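Subject: Re: [bimanual-data] Episode counts and what qualifies as a usable example

To all list members,

Thank you to the Brollside group for the message quoted here, and to the others who wrote in support of it. The points raised affect every site that contributes to the Trundbridge collection, so the reply is going to the full list.

> Our site has now uploaded its share for April, and the running total on the shared index stands at 2643 episodes. Before we go further we would like a clear ruling on three matters.
>
> First, the instructions ask for 30 episodes per object arrangement, but they do not say whether an episode in which the operator recovers from a poor grasp counts toward the 30. We have been keeping these. The Lodon site tells us they have been throwing them out.
>
> Second, are other objects allowed on the table while a task is being recorded? Our operators clear everything but the target item. The sample episodes circulated with the instructions do not look like that.
>
> Third, who writes the task label, and when? We have found the same motion described in four different ways, and we suspect that this is hurting the model more than any shortage of examples.

The coordination office has discussed these questions with the Lodon and Sheehan sites, and the following will apply to all new recordings.

**Recoveries.** An episode with a recovery counts toward the 30, provided that the task is finished within the same recording and the operator did not touch the object by hand. A policy trained only on clean grasps has never been shown what to do when a finger slides off an edge. Please mark these episodes with the "recovery" flag in the index. Lodon has kept its discarded recordings on local storage and has agreed to review them for possible return to the set. Other sites that deleted similar episodes are not asked to replace them.

Episodes in which the task was abandoned do not count. They should still be uploaded, in the separate folder, with the label of the task that was attempted.

**Other objects on the table.** These are allowed and, from now on, expected. The two-arm stations should be set up with the target item in the shared area between the grippers and a changing group of unrelated items toward the back of the table. The group should include soft and rigid things, matte and shiny surfaces, and at least one item of a kind that is used as a target in some other task. Shoes, metal cups and picture frames have all served well. 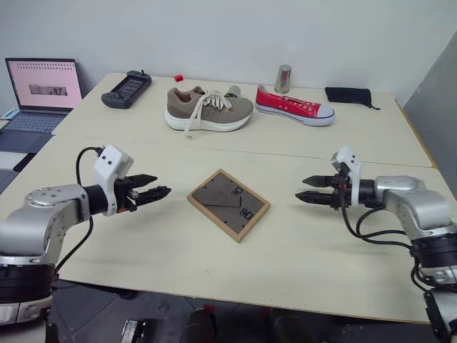
Sites should change the background group at the start of each new block of 30 and should leave it alone within the block. Several sites have asked whether the items may be moved between episodes to add variety. We ask that you do not do this. When the target and the background change together, it becomes very hard to tell afterward which of them caused a change in the success rate. The target item itself should of course be placed at a new position and angle for every episode, including diagonal placements that are awkward for one arm or the other.

Flat items deserve a particular word. Operators tend to turn a flat rectangular object until its sides are square to the table before they press record, and the review at Sheehan found this habit in most of the blocks it examined. Please ask operators to set the object down and start. If a placement cannot be reached safely by either arm, it should be skipped and noted, and the next one taken.

**Task labels.** The label will be chosen before recording begins, from the list kept on the index, and the operator will not be able to edit it at the station. A site that needs a new label should write to this list with the proposed wording. Labels should name the object and the result, in plain words, and should leave out the method. "Lift the frame with both arms" is acceptable where the use of both arms is the point of the task. "Carefully slide the left finger under the corner and lift" is not, as it describes one operator's solution and will be wrong for the next one.

The Brollside group is correct that existing labels are inconsistent. The coordination office will merge the duplicates in the present 2643 episodes and will publish the mapping for comment. Please do not rename anything at your own site in the meantime. We had two sites do so last autumn, with different results, and the repair took longer than the original labeling.

**Checking.** Each block should be looked at by a person who did not record it. The check need not be long. The reviewer should play the first and last episodes in full, confirm that the arms start from the rest position, confirm that the label matches the object, and look for dropped frames in the wrist views. If a fault is found in either episode, the whole block should be played through before upload.

One matter was not raised in the message but has come up in separate correspondence. Operators who have become very fast are producing episodes that the current model follows poorly. No site should be setting speed targets. A steady pace, with a short pause before the grippers close, is preferred – and new operators should be trained to that pace from the outset.

The written instructions will be revised to match this message. Until the revised version is posted, this message takes precedence wherever the two differ. Objections and corrections should be sent to the list and not to the office directly, so that all sites can see them.

Regards,

Coordination Office
Trundbridge Shared Manipulation Collection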